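The Quiet Work of the Snack Table

In October I began to write about the food that companies and schools put out for people between two meetings. I expected a light subject. After five tables in five buildings I have a full notebook, and opinions about baskets that my family is tired of hearing.

A snack table is a strange piece of furniture. It is not a kitchen and it is not a shop, but it borrows manners from both. People come to it standing up, usually with a telephone in one hand, and they decide very fast. If they cannot understand what is there, they take a coffee and leave. The sandwich stays behind, and by four o'clock it is sad.

The caterer Lévesque, which sets tables for offices and small conferences in Mererwood, gave me permission to follow its work and read its notes. The notes are short and quite strict. One page says only: "Low in front, tall in the middle, nothing hidden." Another says that a guest should never have to move one food to reach another. I copied this sentence twice, because at home I break the rule every morning with the jam.

Baskets have a large place in these notes. A plate is easier to wash, that is true, but a triangular sandwich on a plate slides and falls on its side, and then it looks like something left over. A basket with a raised edge holds it better. The weave also gives a warm color, and pale bread needs this help. White bread on a white dish, under office lamps, has the charm of a printer.

The shape of the container matters too. Round baskets suit single portions, and the oval ones take the foil packages, which are heavier and can be piled. Trays are for the small things in bags and wrappers. Drinks belong on a rack with levels, so that the back row can be seen over the front row, as in a school photograph.

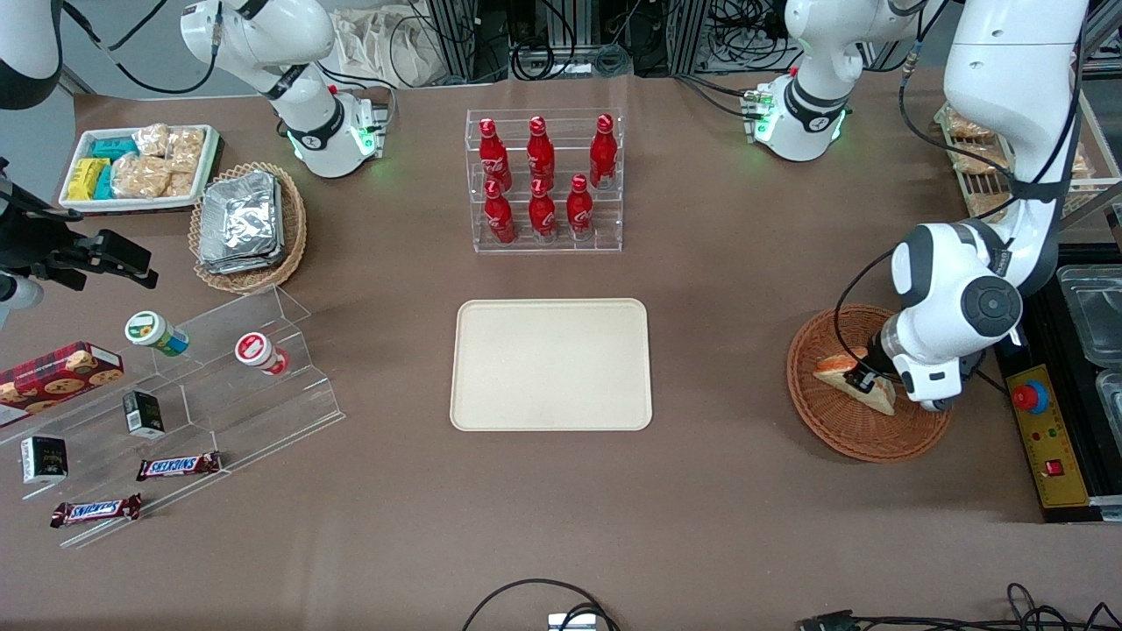
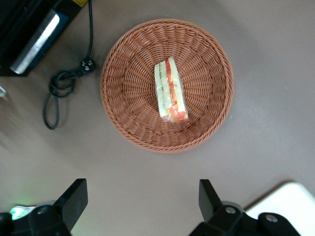
The sandwich and its cut side

With a sandwich, the cut side is the advertisement. A person looks for the stripes: something green, something red, the pale line of bread on both sides. When the cut side is turned down, even a very good sandwich becomes a closed envelope. Lévesque asks that it be turned to where the guest will stand, and this is harder than it sounds, for guests arrive from more than one direction.

I tried it in my own kitchen with a loaf, some ham and a cucumber. My first triangles leaned over like tired passengers. The bread was too fresh and I had been too generous with the filling. On the second day I used less filling and a longer knife, and they stood for the whole lunch. My basket was an old one for fruit, a little too deep, and my neighbor asked politely if I was hiding them.

Racks, shelves and other small stairs

The clear racks and shelves come from a supplier called Rulow. I like them more than I expected. A stepped shelf gives a small jar or a box its own place, and a clear one does not add another color to a table which already has many. It must be wiped often, however. Fingerprints on clear plastic are visible from the door.

Lulell, an office of 313 people on the north side of Mererwood, orders 4,000 wrapped snacks for a season. I asked there what is finished first. The answer was salted things in the morning and sweet things after three, with bottles disappearing slowly all day. The person who fills the table goes past it 6 times between opening and closing, and moves the remaining food forward each time. It takes a minute or two. I watched from a chair near the window, and in one whole afternoon I did not see anyone look up when she came.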